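Grutport 碎料整理间 安全与卫生检查表(附检查意见)
检查月份:四月 检查人:Taras Sydorenko 范围:整理间、收料口、过道、暂存架
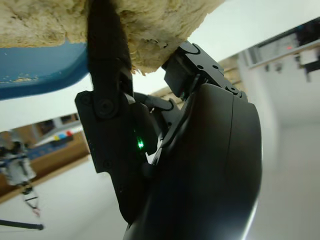 容易掉渣的块料:表面粗糙多孔,边缘呈撕裂状,底面挂着小碎屑。

先说总体印象:这次比上次好太多了!我从收料口一路走到最里面的暂存架,心情是一路往上走的。地面干净,通道能走,标签也大多写得让人看得懂。下面按检查表的顺序写,每一项后面是结果,再后面是我的意见。意见写得啰嗦,请大家耐着性子看完,里面有不少是给新同事的。

结果分三种:合格、需改进、不适用。需改进的项目在最后汇总。

一、收料与外观

1.1 来料按种类分开,没有混装
结果:合格
意见:这一项我最想表扬。我们这里什么都收,干面包、旧海绵、包装泡沫,颜色都偏米黄,撕开以后又都是一身小孔,远看真的很难分。收料口现在的做法是先问送料人,再写标签,然后才倒进容器,这个顺序请一直保持下去。我抽看的几箱,标签和里面的东西都对得上。

1.2 看不出是什么的块料,单独放“待认”区
结果:合格
意见:“待认”区的标牌换成大字以后好用多了。拿不准就往那儿放,千万别不好意思。食品类的碎料和泡沫类的碎料一旦混到一起,后面整批都得降级,Pukdale 那边会原样退回来,来回的车钱够我们心疼好一阵。

1.3 块料表面无霉斑、无异味、无潮气
结果:合格
意见:抽查的块料都掰开看了里面。提醒一句,多孔的东西外面干不代表芯子干,掰开、闻一闻、用指背贴一贴,三个动作加起来几秒钟。手套要戴着,闻的时候别把脸埋进去(说的就是我自己,四月花粉季还呛了一口)。

1.4 块料中无订书钉、绑带、塑料膜等夹杂物
结果:需改进
意见:在一箱旧包装泡沫里摸到一段透明胶带,贴得很紧,颜色又浅。大块料翻面时请连底面一起看,胶带和膜都爱藏在底下。发现夹杂物就当场取掉,取不掉的整块挪去“待认”区。

二、容器与托盘

2.1 容器无裂口、无毛边
结果:合格
意见:容器的边沿我都用手走了一圈,圆边的那批状态很好,没有割手的地方。有一只旧箱的提手松了,当场换下,不计入问题。

2.2 容器边沿和外壁没有积渣
结果:需改进
意见:细屑很容易粘在边沿上,一抬箱子就撒一路。请在每次倒料之后拿软刷沿着边沿刷一圈,往箱子里刷,别往外刷。颜色深一点的容器特别容易看出浅色小点,这其实是好事,脏没脏一眼就知道!浅色容器反而要多留心。

2.3 装料不超过容器的满载线
结果:合格
意见:没有堆尖。大块料横着搭在容器口上的情况,上次检查有好几处,这次只在我到场前刚收的那一箱见到,负责的同事自己就去调整了,都没等我开口。大块要么放平,要么先分小,别让它悬着。

2.4 备用袋数量充足,型号正确
结果:合格
意见:Fadent 袋子的库存是 3,000 只,按现在的用法很宽裕。袋子的厚薄两种请继续分层放,薄的装泡沫,厚的装海绵和面包类。上次把薄袋拿去装湿海绵的故事我就不重复了,地板记得,我也记得。

三、搬动与分块

3.1 拿取大块料时从下方托住
结果:合格
意见:酥松的料子最怕从一个角上提,提着提着就断了,碎渣落一地,人还会下意识去接。受力要分在两侧,底下留心着,动作慢一点,移动的路线尽量从托盘正上方走。这样掉下来的东西都落在托盘里,收尾时省掉一半的扫地时间。

3.2 夹持力度合适,块料不被压碎
结果:合格
意见:力度没有统一数值,每批料都不一样,干透的一碰就散,带弹性的夹紧了也没事。新到的一批先拿一块试,看看被夹住的地方有没有往下掉细粉,再决定后面怎么拿。这一条是老同事们的手感,写进培训页吧,太值得写了!

3.3 分块操作在托盘内完成
结果:合格
意见:看了一轮完整操作,从头到尾都在托盘里。撕的时候顺着原有的裂口走,碎屑少很多。不要用力甩,也不要对着桌角磕。

3.4 从设备、工具和台面缝隙中清出残渣
结果:需改进
意见:这项离合格就差一口气。台面很干净,缝里还有。带螺丝孔、弯槽、活动接头的部位最容易藏碎屑,请先断电、等它完全停稳,再用窄口吸头和软毛刷清。不要用压缩空气吹,吹出来的细粉会飘到架子上,第二天又落回料里。清洁用的窄口吸头请挂在台子旁边,我找它找了一圈,最后在门后看到的。

四、粉尘与呼吸防护

4.1 操作时佩戴口罩和护目镜
结果:合格
意见:都戴了,而且都戴对了,鼻梁条也压好了。护目镜有划痕的两副我已经请人替换。戴眼镜的同事说外罩式的比从前那款舒服,以后就按这个订。

4.2 局部抽风开启且气流通畅
结果:合格
意见:用一小条纸巾放在抽风口前试,吸得很牢。滤网本月换过,记录本上签了字。下次换的时候请把旧滤网装袋封口再拿出来,一路抖着走等于白换。

4.3 扫地前先湿润或先吸尘
结果:合格
意见:干扫的习惯终于改掉了,太棒了!Semeniuk 的保洁班组来的时候也请同样交代一遍,他们换班比较勤,新来的人未必知道。进门处那张说明贴得有点高,往下挪一挪,放在拿扫把的地方正好。

4.4 粉尘类废料每班清空
结果:合格
意见:吸尘器的集尘桶在班末是空的。食品类的粉末和泡沫类的粉末分别倒,袋子上写清楚。

五、用火、用电与存放

5.1 整理间内无明火、无发热器具
结果:合格
意见:泡沫怕火,干面包屑怕火,扬起来的粉更怕火。休息区的电水壶留在休息区,请不要图近拿进来。

5.2 电源线无破损,不横穿过道
结果:合格
意见:线都走了墙边。多孔插座上没有再接插座,这点我每次都弯腰去看,这次终于可以放心地直起腰来。

5.3 墙面和高处架子无积灰
结果:需改进
意见:白墙擦得很亮,齐肩以下一点问题没有。高处架子上面我用白布抹了一下,布变色了。架子上放的东西越杂,灰就越容易积,建议把一年到头不用的挪走。擦高处请用踏步梯,两个人一起,一人上,一人扶。椅子不行,料箱更不行。

5.4 高处物品放稳,无探出
结果:合格
意见:轻轻推了推,都没有晃。重的放低层、轻的放高层,目前执行得不错。

5.5 灭火器在位、压力正常、前方无遮挡
结果:合格
意见:2 具灭火器都在位,指针在绿区,铅封完好。地上的黄框请继续空着,收料高峰的时候尤其要忍住,那块地方看起来总是特别适合放一个箱子。

5.6 暂存总量不超过限额
结果:合格
意见:限额是 4,000 公斤,检查时的台账数在限额之内,和我抽核的几箱能对上。泡沫类体积大、分量轻,光看公斤数容易放松,过道宽度也要一起看。哪天过道里需要侧着身子走了,就算公斤数没到,也请先停收,打电话让 Pukdale 提前来拉。

六、过道与照明

6.1 过道畅通,地面无碎渣、无水迹
结果:合格
意见:碎渣踩上去会滚,比水还滑,这话说多少遍都不嫌多。从收料口到后门我走了一个来回,鞋底干干净净。

6.2 出口 2 处均可从内侧开启
结果:合格
意见:都推开试过,后门比以前顺多了,合页上过油,声音都没了。后门外面那排空托板请靠墙放。

6.3 台面照明足够看清料块底面
结果:合格
意见:移动灯装上以后效果非常明显!从低一点的角度打光,多孔表面的阴影全出来了,胶带反光也容易发现。请把它用在 1.4 那一项上,正好对症。

七、个人卫生与收尾

7.1 食品类与非食品类之间更换手套
结果:合格
意见:手套盒分别放在两边,伸手就到,执行率自然就上来了。放手套的架子是谁钉的?钉得真好,想请你给收料口也钉一个。

7.2 工作服在离开前吸尘或刷净
结果:合格
意见:袖口和口袋请多刷两下。口袋里那点渣最后都进了家里的洗衣机。

7.3 班末记录填写完整
结果:需改进
意见:数量都写了,“异常”那一栏空着的偏多。没有异常请写“无”,空着的话,接班的人不知道是没事还是没来得及写。

需改进项目汇总

1.4 大块料翻面检查底部,胶带和薄膜当场取出。负责:收料口当班。
2.2 倒料后刷容器边沿,往箱内刷。负责:各台位。
3.4 缝隙和活动接头处清渣,断电后进行,窄口吸头固定挂在台旁。负责:各台位,班末互查。
5.3 高处架子擦灰,清走不用的物品。负责:两人一组,登记后进行。
7.3 异常栏不留空。负责:交班人。

这几项都不费钱,下次复查我会从 3.4 开始看,会带手电。已经整改好的,随时在表后面的空白处写一句,不用等我来。

补充意见

有同事问能不能把“待认”区再扩大一点。我赞成!现在的位置在收料高峰时确实紧,往窗那边延一个托板的宽度就够,不影响过道。另外有人提议做一组样品块,干面包、海绵、泡沫各取一块,封在透明袋里写上名字,挂在收料口供新人对照。这个主意我喜欢极了,样品请选已经撕开的,断面比外皮有用得多。面包样品要定期换新,别挂到长毛。

检查人签名:Taras Sydorenko
现场负责人签名:
整改复查:待填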